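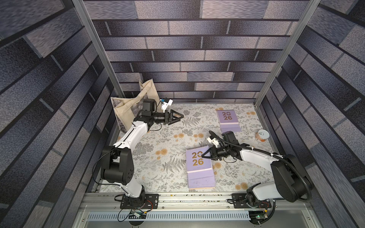

## 4. Working at the twin-arm packing cell

This section applies to all staff at the Morska site who prepare, supervise or clear the twin-arm cell. Since September the cell has taken over the gathering of calendars and small gift items that was formerly done by hand at bench 25. Packers now lay out the goods, watch the run and check the finished order.

### 4.1 Before the run

1. Sign in at the cell panel with your own code. Shared codes are no longer accepted.
2. Check that the floral mat lies flat and reaches the front rail.
3. Lay the calendars flat on the mat, cover upwards. The year must be readable.
4. Stand any lidded cup upright, clear of the calendars.
5. Place the tote bag in the back-left corner with its handles folded over.
6. Look along both arms and make sure that no cable is caught at a joint.
7. Step back behind the floor line and press **Ready**.

**Caution:** Do not reach over the front rail while either arm is powered. The grippers may close without a sound.

**Note:** Screws and scraps collect in the top slot of the rail. Clear them with the soft brush at the end of each shift, with the power off.

### 4.2 During the run

1. Remain within reach of the stop button. One person may supervise one cell only.
2. If a gripper misses an item twice, press **Hold** and wait for both arms to come to rest before moving anything.
3. Record the stop on the sheet, using code 77 for a missed grip.

Speed is set at 100 on the panel and may be changed only by Gerrit Cele or Zanele Chauke.

### 4.3 Changes to duties

Packers rotate between the cell and the checking table every two hours. Time spent supervising is paid at the packing rate — it is not counted as a break. The former hand target of 600 items per shift no longer applies to anyone assigned to the cell.

Questions about rotation should be put to Thandeka Coetzee. Faults are reported to Detlow on the form kept beside the panel.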